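Push opt-in prompt timing, first session or later?

kestrel_ops
We run lifecycle messaging for Allutbridge, a grocery list app. The push permission prompt fires on first launch. Last month 1535 installs saw it and 161 accepted. Email is fine, so I suspect timing. We send through Pretilska.

mvandal
Move it to after the first saved list. Put a soft prompt in front so a "no" doesn't burn the system dialog.

kestrel_ops
Already have a soft prompt – it fires on launch too. I could key it to the save event.

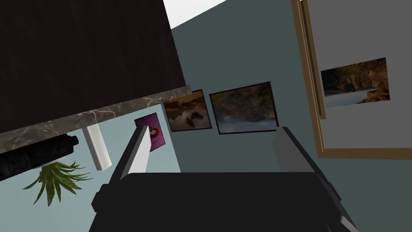
tuplestore: I disagree with the save event. Users are mid-task there and dismiss anything. We trigger on the second session and cap it at 5 impressions per user.

mvandal
Second session drops everyone who churns on day one.

tuplestore
Those users were not going to open a push anyway. Check how many of the 161 still have a valid token. On Wuisan we had 58 percent after a month.

kestrel_ops
Will pull tokens Saturday. Does Pretilska suppress the email when a push is delivered, or only when it is opened?

mvandal
Opened only, by default. There is a toggle under channel priority.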